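Washing and drying clothes in a hostel sink – tips from a long walk

By Rafia Paracha

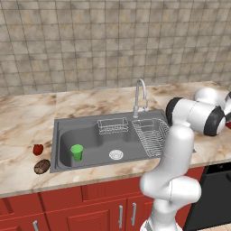

A double sink with a small green cup in the left basin.

I walked 34 days last January with only two shirts, so I did laundry almost every evening. Many hostels on the way had no machine, or the machine was taken until 10 p.m. These are the habits that stayed with me.

Ask first which sink you may use. In some hostels the kitchen is for food only, and the hosts in Zikau were quite strict with this.

Carry a flat rubber plug. It weighs almost nothing and it fits most drains. I lost mine in Nivton and had to use a sock, and the water was gone in two minutes.

Use less soap than you think. A piece like a fingernail is enough for one shirt and one pair of socks. If there are two basins, wash in one and rinse in the other.

Do not twist wool socks. Lay them on a dry towel, roll it up tight and stand on the roll. After this they dry overnight, even when the room is cold. In the pass above Esell, at 1,078 meters, the towel was the only thing that worked for me.

Hang the line before you wash, not after. Between two beds is fine if the other walkers agree. Leave space between the pieces – a hand wide is good.

Socks still damp in the morning? Pin them on the outside of the backpack with big safety pins. Clothespins fall off on stony track.

Rinse the basin when you finish and take your hair out of the drain. The next person maybe wants to wash salad there.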